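Was steckt in einem Bürorechner? Projektbericht der Gruppe Irkach

Vorgelegt am 1. August 2025 von Anselmo Magalhães und Edileuza Falcão

Eigentlich wollten wir im März über Elektroschrott im Allgemeinen schreiben. Dann stand beim Verwerter Pimentel eine ganze Palette ausgemusterter Bürorechner, und nach dem ersten geöffneten Gehäuse war das Thema klar: Wie gut lässt sich so ein Gerät in seine Teile zerlegen, und was davon kann man weiterverwenden?

Angefangen haben wir mit dem Innenraum. Der Rechner liegt auf der Seite, das Seitenblech ist ab, und man schaut von oben hinein wie in eine kleine Stadt. Uns hat überrascht, wie viel Ordnung darin steckt – von den Kabeln einmal abgesehen.
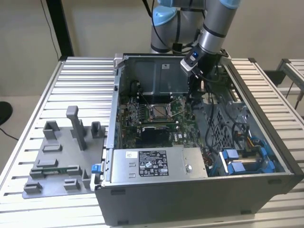 Abb. 1: Geöffnetes Gehäuse mit Hauptplatine, leerem Prozessorsockel und Netzteil

Am Sockel sind wir lange hängen geblieben. Ein Metallrahmen umgibt ihn, daneben läuft der dünne Haltehebel schräg entlang. Für den Prozessor braucht man bei dieser Bauart kein Werkzeug, nur eine ruhige Hand: Hebel lösen, Rahmen aufklappen, Chip gerade nach oben abheben. Links davon liegen die schwarzen Speichersteckplätze. Speicherriegel sind für die Wiederverwendung ein Glücksfall, weil sie sich schnell prüfen lassen und in viele andere Rechner passen!

Ganz anders das Netzteil. Wir öffnen es grundsätzlich nicht, denn die Kondensatoren können auch nach dem Ausstecken noch geladen sein. Es wird als Ganzes ausgebaut und geht als Ganzes weiter.

Richtig begeistert waren wir von den blauen Kunststoffteilen. Blau heißt hier offenbar: anfassen erlaubt. Die Laufwerksträger haben blaue Schienen, und auch am Gehäuserand sitzt ein blauer Riegel. Wer so konstruiert, denkt an die Leute, die später reparieren müssen.

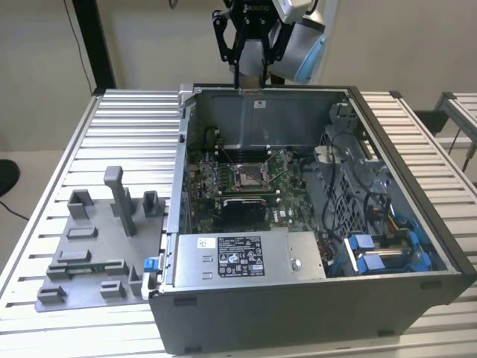
Abb. 2: Rechner und Ablageplatte mit Haltern; im unteren Teil der Platte eine dünne grüne Leiterplatte

Die graue Ablageplatte aus dem 3D-Drucker ist unser heimlicher Favorit. Die Halter haben unterschiedliche Formen und Höhen, und kleine Leiterplatten stehen oder liegen sicher, statt auf der Werkbank herumzurutschen. In Prarkmont haben wir vorher mit Pappschachteln gearbeitet – nie wieder.

Offen ist noch die Frage der Kabel. Sie nehmen viel Platz weg, und beim Ausbau bleibt man ständig daran hängen. Im nächsten Abschnitt (Arbeitstitel Batdale) wollen wir deshalb die Reihenfolge der Schritte vergleichen: Kabel zuerst oder Laufwerke zuerst. Edileuza tippt auf die Kabel, Anselmo auf die Laufwerke.

Kontakt | © 2025 Projektgruppe Irkach | Nach oben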